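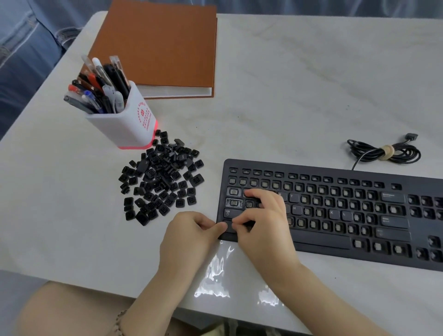
Fig. 1. Keyboard with most of its caps off. T, H, K and L still on.

Habit and Skill, week 4
Notes by Fanni Oláh, read with the handout from last time

Left over from last week: knowing how vs knowing that. Most of you got this in the written work. The bit that went wrong was treating "knowing how" as a sort of secret list of facts. A typist does not look up where H is. Ask her and she may well have to wiggle a finger in the air to find out. So the knowledge is there but you can't get at it by asking.

Typing is the running case today, piano and bike if there's time.

1. Stages of learning a skill
Early: slow, lots of talking to yourself, one key at a time. Eyes go back and forth.
Middle: chunks. "the" becomes one thing, not three. Mistakes change too, you get whole wrong words (form for from) where before it was wrong letters.
Late: hardly any attention needed. You can hold a conversation, badly. Thinking about your fingers makes it worse.

These are not steps on a stair. People slide back when tired, or on a new layout. Karine Lévesque brought up the French layout in the seminar, A and Q swapped, good example, use it.

2. Practice
The curve: big gains early, then smaller and smaller. Draw it in the margin, I will put it on the board anyway.
Zoltán Takács's class data: 483 pupils, evening typing course, 40 minutes a session. Biggest gain in the first 4 sessions and then it flattens. Careful though. The slow ones dropped out, so the later averages look better than they should. Anyone who uses these numbers in the essay without saying so loses marks.

Spacing matters. Short and often beats long and rare, for nearly everything that's been looked at. Pupils dont like it, becuase a long session feels like more progress on the day.

3. Habit is not the same as skill
Skill: can do it when you want.
Habit: do it when the cue turns up, want to or not.
Where you sit counts as a cue. Same chair, same table, same mug, and the work starts. Lindgren's diary exercise (Fitzgerald Lindgren, reading 2) has people write down where they were each time they began a task. 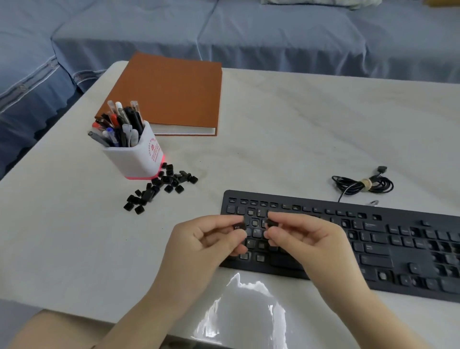 What he finds is that people who moved house kept their skills and lost about half their routines. Sorry, scrub "half", he gives no proper figure, he says "many". They could still type, cook, drive. They stopped doing their stretches, stopped reading before bed. The place had been doing some of the work.

Problem with diaries: people write up what they noticed, and habits are the things you don't notice. Viktória Szilágyi presses this point in reading 3. I think she overdoes it but she is right on the main thing.

4. For the seminar
Read Lindgren first, then Szilágyi. Skip her appendix.
Keep your own diary from now until we meet. Time, place, what you started doing. A few words each, no more.
Essay is 3,000 words, due in May, title list on the course page. If you want your own title email me before you start writing.
Piano and bike moved to next week, ran out of room.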